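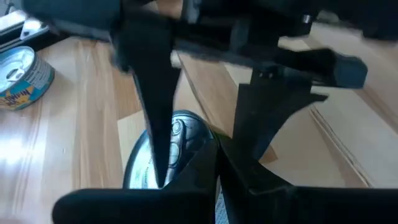
Canned fish: shelf depth, lid type, rotation

28/02/2018
2 comments | 798 shares

The pantry at Sollau has a fixed shelf spacing that suits cereal boxes and wastes most of its height on tuna. A standard can is short, so a single layer leaves a large gap above it, and stacking pull-tab lids is something I try to avoid. The ring on top keeps the next can from sitting flat, and the upper one slides when the door is shut hard.

The alternative is a low intermediate shelf. A metal frame carries a board, and the board takes one row of cans. Small cans go up on the board with their labels forward. Wider cans stay down on the main surface beside the frame, where their diameter is less of a nuisance.

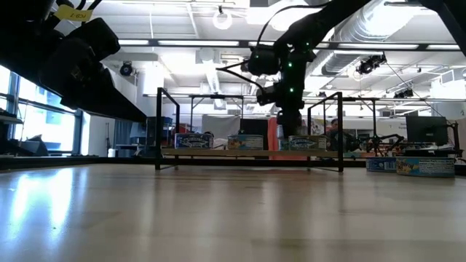

Spacing on the board matters more than I expected. I leave a finger's width between cans so that one can be lifted by its sides without pushing its neighbor. With the cans touching, the middle one has to be tilted out by the rim.

Rotation is by date, oldest at the left. I tried sorting by label color first, which fails as soon as two kinds come in similar blues. Kalkidan Gudeta suggested writing the date on the lid in grease pencil. It works, but the pencil has to miss the pull ring.

Load is no concern. The board is rated at 20 kg by Hastden and a row of tuna comes nowhere near it. Sideways movement is the weak point, so I will add a thin strip along the front edge in May and measure again.

Share this post

Comments (2)

Friederike Heitmann: Does the strip get in the way of reading the labels?

Author: A low one should cover only the bottom of the can. I will check it with the Lehtinen trim.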